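Updated 2025-08-25

# Which chores can you hand to a machine? Notes by task

Readers of these pages keep asking whether it is worth waiting for a machine before reorganizing a kitchen or a bench. The short answer depends on the chore. The entries are sorted by job, with the tips that apply whether a person or a machine does the work.

## Floors

Flat, open floors are the one household job I would hand over today. The limits are well known: cords, fringe, chair legs, anything thinner than a slipper.

- Lift cords to seat height before a run. A binder clip on the table edge is enough.
- Tuck rug fringe under and hold it with double-sided carpet tape.
- Empty the bin after every run if you have a dog. A full bin spreads hair along the baseboard.
- Stairs are still a hand job. Work from the top down with a stiff brush.

## Dishes

The dishwasher is a chore machine and has been for decades. What it does not do is load itself. Loading is a sorting job with wet, heavy, slippery parts, and every kitchen has different ones.

Scrape, don't rinse. Face the soiled side toward the center. Keep tall items off the path of the upper spray arm and turn the arm once by hand before you close the door.

## Laundry

Washing and drying are solved. Folding is slow. A towel has no fixed shape until someone picks up two corners, and finding the corners is most of the work. Fitted sheets I would not expect from a machine soon.

If you fold by hand, fold at the dryer while the load is warm. Towels in thirds lengthwise, then in half, then in half again.

## Sweeping up at the bench

Heledd Prosser keeps a four-bench repair shop and tried an automatic sweeper there in June. It handled sawdust. It did not handle offcuts, and it pushed small screws under the cabinets. She now runs it only after a hand sweep, with a magnet bar taped to the front bumper.

For screws and washers generally: one shallow tray per job, never per size. Sort by size at the end of the week if at all.

## Parts bins

A fixed arm over a fixed bin can pick one kind of part all day. Change the part and someone has to set it up again. For a small shop with mixed stock, the time goes into changeovers.

My own test before buying any kind of automation is to log the job for 30 days, with minutes per day and number of different items handled. If the second figure keeps growing, leave the job with a person. Siv Rønning logged her stockroom this way and listed 323 different items. She bought better labels.

## Produce

Sorting fruit and vegetables looks easy on paper. The items are small, they stay where they are put, and most fit in one hand. The difficulty is in the variety. A plum bruises under pressure that a carrot would not register, an orange rolls, and leaves have no single point to grab. Soft finger pads help with the first. Leaves remain the weak spot, in my view, along with anything sold in a thin bag.

Plums and oranges, with greens and a carrot already on plates:
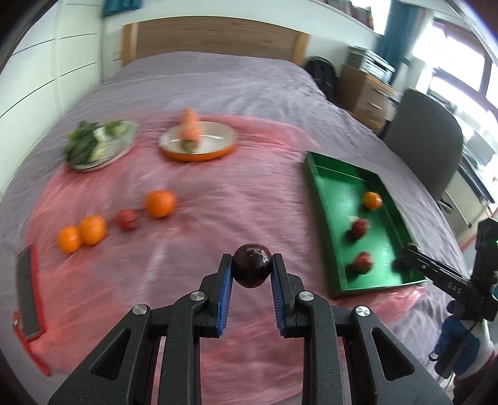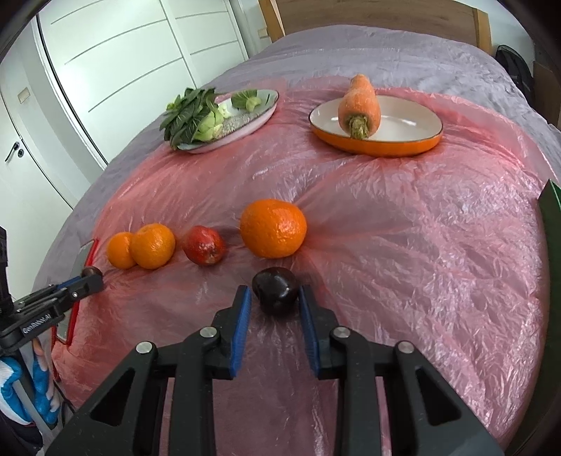
For sorting at home, by hand:

1. Do firm items first: carrots, oranges, apples. They can be stacked at the back.
2. Lay plums in a single layer. Stem end down if they are ripe.
3. Cut carrot tops off before storage. Left on, they pull water from the root.
4. Wrap greens in a dry cloth, then bag them. Wash at use.
5. Keep apples away from greens - the gas they give off yellows the leaves.

A tray with raised edges is better than a plate for anything round. Line it with a folded dish towel if the fruit has to be carried.

## Wiping down

Windows, partly. There are machines for large flat panes and they leave the corners. Counters, no: the job is mostly moving things off the counter and putting them back. Two cloths, one damp and one dry, remain faster than anything I have tried.

## Corrections

Agnes Ljungberg wrote in to say that the magnet bar should sit a quarter inch off the floor, as it drags on painted concrete otherwise. She is right, and the bench sweeping page has been changed. The gutter entry has been dropped until I have tried a second machine.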